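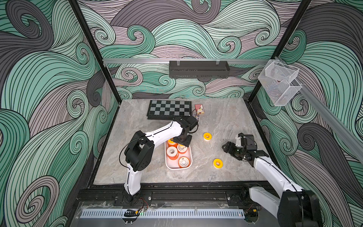 Both arms over the tabletop, basket on the back rail.

25/12/2021

Court records notebook - Plistetti assault matter. Short entry, want to get home.

Docket pulled again. Still second degree, nothing added. Hearing moved to July, clerk's entry gives no reason. Defense has asked for the restaurant video, prosecution says it handed it over already. One of them is wrong. Check the certificate of service before we code it either way.

Names: Plistetti is the restaurant, Stiletti is the defendant company in the civil suit. Mixed up twice in the sheet, both times by me. Fixed rows by hand, didn't rerun.

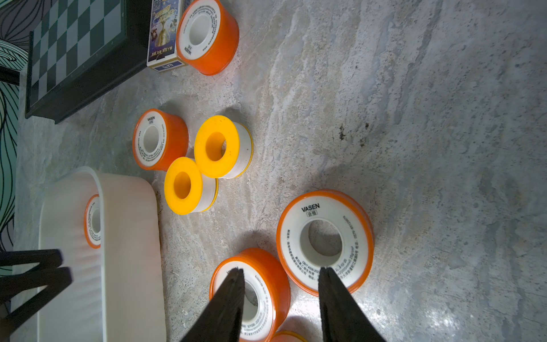 Tape rolls on the gray floor, gripper fingers at the bottom.

Candent export - 400 filings came through, 54 with no charge code. Looked at a handful. Mostly older citations scanned crooked, the parser reads the statute number as part of the adress. Tried the looser date rule, worse. Put it back.

Bond: charging sheet says 2000, the order says released on own recognizance. Went with the order. If anyone is quoting the bond figure in the draft, take it out till I've seen the signed copy.

Mak folder is a mess. Two copies of the police statement, one missing its last page. Use the longer one. The quote about the parking lot is only in that version and it's the officer's wording, not the witness's - pls keep it as paraphrase.

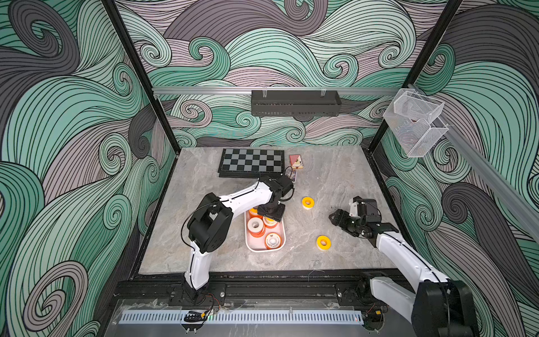 Wave-print walls, long black shelf at the back.

Civil side: amended complaint is in, almost same as the first. New para on lost wages. Didnt compare the exhibits.

Still to do
- call clerk re July date, morning or afternoon
- certificate of service
- recode the 54
- ask if the plea offer letter is sealed or just not scanned

Backup ran. Sheet saved under the old name, will rename after the clerk calls back.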